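Section 4: Setting up a property listing

Use this section to create a sale listing in Wedeo and send it to the public site. You need an agent or office manager login. If your login shows only the Inspections tab, ask your office manager to change your access level under Office > People.

Before you start

Have the signed agency agreement, the street address as it appears on the title, and your photos in one folder. Photos must be JPG files. The system accepts up to 18 photos per listing, plus one floor plan.

4.1 Create the listing

1. Sign in and select Listings from the left menu.
2. Click New Listing, then choose Sale. Do not choose Rental and change it later. The two types use different forms, and anything you typed will be lost.
3. Type the street address. Wedeo looks it up as you type. Pick the matching line from the drop-down list.
4. If no match appears, click Enter Address Manually and fill in each box. Use the Unit box for apartments. Do not put the unit number in front of the street number.
5. Select the property type: House, Townhouse, Apartment, Land, or Rural.
6. Enter bedrooms, bathrooms, and parking spaces. A study is entered in its own box.
7. Click Save Draft.

A listing number appears at the top of the page, for example 2165. Write this number on the office file. You will need it if you call support or move the listing to another office.

Note: Drafts are visible to everyone in your office. They are not visible to buyers.

4.2 Set the method of sale and price

1. Open the draft and click the Price tab.
2. Under Method, choose Auction, Fixed Price, or Offers By Date.
3. For Auction, enter the date, start time, and location. "On site" fills in the property address.
4. For Fixed Price, enter whole dollars with no commas.
5. For Offers By Date, enter the closing date and the closing time. The listing stops accepting offers at that time, even if the agent is signed out.
6. In Search Price, enter the low and high figures used to sort the listing in buyer searches. Buyers do not see these figures, but they do decide which searches the property turns up in.
7. Click Save.

Caution: Price display rules vary by state. Wedeo does not check your price text against local law. Have the wording approved by your office manager before you publish.

4.3 Add text and photos

1. Click the Content tab.
2. Type a headline. It can have up to 100 characters, including spaces.
3. Type or paste the description. If you paste from a word processor, click Clear Formatting afterward.
4. Drag your photos into the upload box and wait until each one shows a green check.
5. Drag the photos into the order you want. The first photo is used in search results and in buyer emails.
6. Add the floor plan in the separate Floor Plan box. A floor plan added with the photos will be cropped.
7. To add a 360 degree tour, paste the web address into the Tour box. Tours made in Rolland can be linked from the same box by choosing Rolland and selecting the tour name.

Note: Large photos are reduced during upload. Keep your originals.

4.4 Add open house times

1. Click the Inspections tab, then Add Time.
2. Enter the date, start, and finish.
3. Select the agent who will attend. The time is added to that agent's calendar.
4. Turn on Registration if buyers must sign up first.
5. Repeat for each time, then click Save.

To cancel an open house, click the time and choose Cancel. Do not use Delete unless the entry was a mistake. Cancel sends a message to registered buyers, and Delete does not.

4.5 Publish

1. Click Preview and read the whole page.
2. Check the address, method of sale, and agent phone number.
3. Click Publish and choose where the listing will go. Your office site is always selected. Skammont and Drimitz appear only if your office has an account with them.
4. Click Confirm.

The listing appears on your office site within a few minutes. Partner sites can take longer. If the status still reads Pending the next morning, open the Status panel and read the error message. The most common causes are a missing postal code and a photo in the wrong format.

Caution: Do not publish a listing a second time to clear a Pending status. This creates a duplicate, and partner sites may charge for both.

Shortcut keys

Ctrl + S saves the draft.
Ctrl + P opens the preview.
Tab moves to the next box, and Shift + Tab moves back.

Shortcut keys do not work in the Description box.

Section last updated Friday, April 10, 2020.

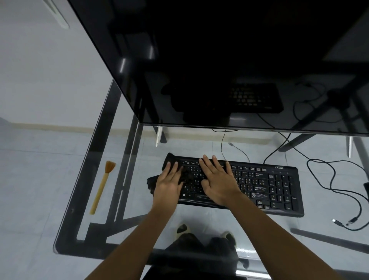 Figure 4-1. Full-size keyboard with numeric keypad.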